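Sunday, March 18, 2018

Up at six, kettle on, and straight into the spreadsheet, which is no way to spend a Sunday, but Femi wants numbers by tomorrow lunch and I'd promised. So here I am in my dressing gown pricing grippers!

We've got two pairs of the hand-held ones now. The first pair has done all the tidying recordings so far, and the second lives in the cupboard because one of its jaws sticks (I keep meaning to send it back to Sedgwick and I keep not doing it). Femi Danladi reckons we should buy a third pair and retire the sticky one. Elfriede reckons we should fix the sticky one and put the money towards the arm. I go back and forth depending on who rang me last.

The arm is the big one, of course. Brerkex have come back with $1688 a month on lease, training thrown in, and Bulalar are cheaper but want a whole year up front, and I can't see the cheque getting signed for that before May. Elfriede Kettler used a Bulalar arm at her last place and says the support line was lovely, just never open when she was. Hmm.

Anyway, it's the soft stuff that's eating the hours. Cups and boxes went through beautifully, but cushions are a law unto themselves. They fold, they flop, they slide off to one side, and every go has to be logged the same way as the rest. I put the white petal chair down as its own line in the plan, because the rounded bits make it a different job from an ordinary flat seat.
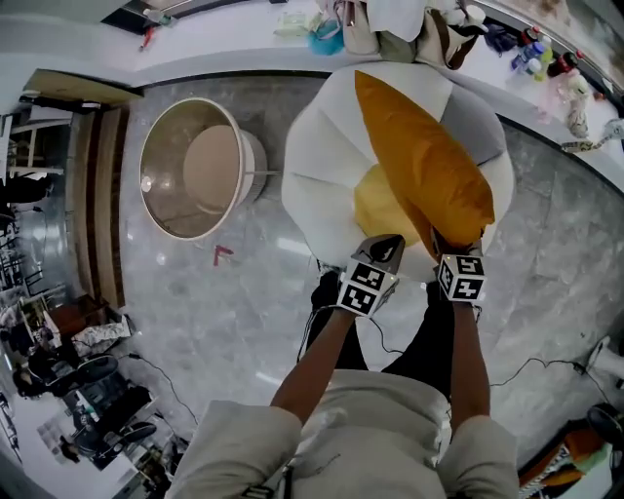
Still to sort before I send it

Cables, first of all. I've got them down at $30 apiece and I'd like a few spares, plus those rubber floor covers, as I'm forever stepping over black cable on that shiny grey marble and one of these days I'll go flying. Femi says go wireless. Femi is not paying for it.

Marker cubes next. Esosham do a printed set for $106 and they're decent, nice crisp black squares on white. I've put in for two sets. If that gets knocked back I'll ask again with the May money and look very sad about it.

Then cushions! I never thought I'd have a budget line for cushions, but there you go, $263 for a mixed lot in different sizes and colours. Elfriede wants some with zips and some with tassels. I said yes to the zips.

And storage, which I forgot completely until I was brushing my teeth. A proper lockable trolley would be grand. No price yet, will ring round tomorrow.

It's nearly eleven now and I haven't had breakfast. The total's still too high and I've a feeling the arm will slip to next quarter whatever I write, so I might do two versions, one with the lease and one without, and let the two of them argue over it. Toast first. Then washing, if the rain holds off.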